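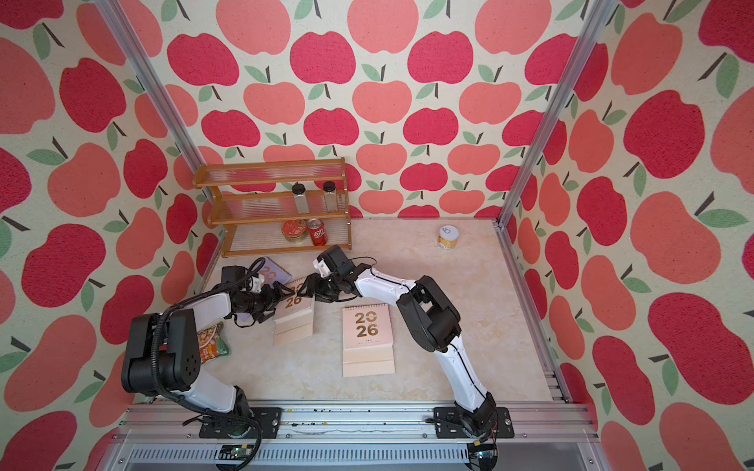
Three-tier spice rack as a desk tidy, yes or no?

vatness_jo
Right, I need opinions. It's the honey coloured wooden rack with the clear ribbed shelves, meant for spices I think, and I want it for the odds and ends in the craft room. So far it's got two glass jars with black lids in the middle, and the red-lidded tin and a can of pop at the bottom. Top's still empty. The 2026 calendars are staying on the floor of the nook till I decide! Apple wallpaper is not up for discussion, I love it.

Wullness
I'd put the calendars on top. Why do you need three though??

vatness_jo
Two are presents. The cream ones are for my sisters, I'm keeping the lavender one.

Senthil Achari
Disagree with Wullness, a desk calendar wants to be on the desk. You'll never look at it up there. Jars on top, they hardly weigh anything, and get that pop away from the paper stuff.

Wullness
Glass jars on the top shelf, with a cat in the house? No thanks. I lost 9 jars of buttons that way in January and I'm still finding them.

Orlando Llanos
Love the apples, the red and pink together are gorgeous! I'd move the snacks out altogether, crisps and cans live in my kitchen and that's that.

vatness_jo
Orlando you have clearly never tried to cut out 400 paper leaves without a snack. Might try the jars up top for a week, sorry Wullness.

Wullness
On your head be it

Filed under: Craft rooms & small spaces, Storage

Recent threads
Maria's pegboard, finished at last
Wallpapering round corners, help
Labels for glass jars that don't peel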